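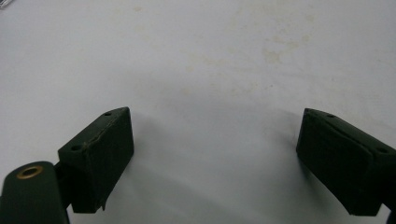
Kurz zwischen zwei Terminen, weil Efua gefragt hat und ich es sonst wieder vergesse: unsere Regeln für Handgreifer-Aufnahmen. Stand Mai. Alles noch Entwurf, alles noch Diskussion.

Anlass war die Durchsicht bei Otport. 371 Aufnahmen aus dem Projekt Caleo, davon 252 ohne Rückfrage durchgegangen. Der Rest: Start zu früh, Hand im Weg, Notizen fehlen. Nichts Dramatisches, aber ärgerlich. Und vermeidbar.

Also, Regel eins. Jede Aufnahme beginnt mit offenen, leeren Fingern über freier Fläche. Kurz halten, dann erst los. Klingt pingelig. Gilmar hat das anfangs für Zeitverschwendung gehalten, inzwischen schickt er mir Aufnahmen zurück, wenn ich es selber vergesse. Zu Recht, grmpf.

Regel zwei, Kabel. Beide Kabel laufen nach hinten zur bedienenden Person weg und nie quer durch den Bereich zwischen den Greifern. Wer die Seite wechseln will, bricht ab und fängt neu an. Kein Fädeln mittendrin.

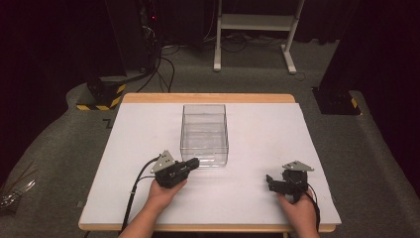 Beide Greifer tief über der weißen Platte, dazwischen und etwas weiter hinten die durchsichtige Box.

Zur Box gleich noch was: durchsichtige Behälter sind bei uns erlaubt, kommen aber ins Protokoll. Extra Spalte. Sylvie wollte sie ganz rauswerfen, ich nicht — im echten Betrieb sucht sich auch keiner das Material aus. Kompromiss ist die Spalte. Wer sie leer lässt, kriegt Post von mir.

Regel drei, die unbeliebte: Verschleiß aufschreiben. Vor jeder Serie einmal Kanten und Beläge der Finger anschauen, Zustand notieren. Abgescheuert, angehoben, egal, ein Stichwort reicht. Getauscht wird immer paarweise, auch wenn nur ein Finger schlecht aussieht. Bei Galer haben sie das einseitig gemacht und dann lange gerätselt, warum links und rechts verschieden greifen.

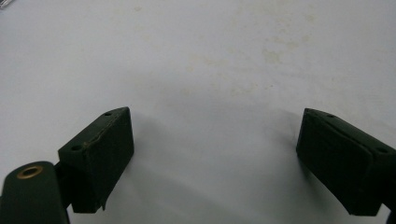
Flecken auf der Unterlage sind dagegen kein Abbruchgrund. Da war ich früher strenger. Einmal pro Serie wischen, was dann noch da ist, bleibt eben und wird vermerkt. Aber bitte nicht mitten in der Serie die Platte tauschen!! Dann passt hinten nichts mehr zu vorne.

Offen ist noch die Pausenregel. Francine schlägt nach einigen Durchgängen einen Personenwechsel vor, Theophilus will lieber nach Zeit gehen. Ich tendire zu Francine, müde Handgelenke richten sich nach keiner Uhr. Normtext dazu habe ich keinen gefunden, der auf Handgeräte dieser Art wirklich passt. Falls jemand was kennt, bitte in die Kommentare.

Version 2 kommt, sobald alle vier drübergelesen haben. Muss los, Rechtschreibung mach ich heut abend.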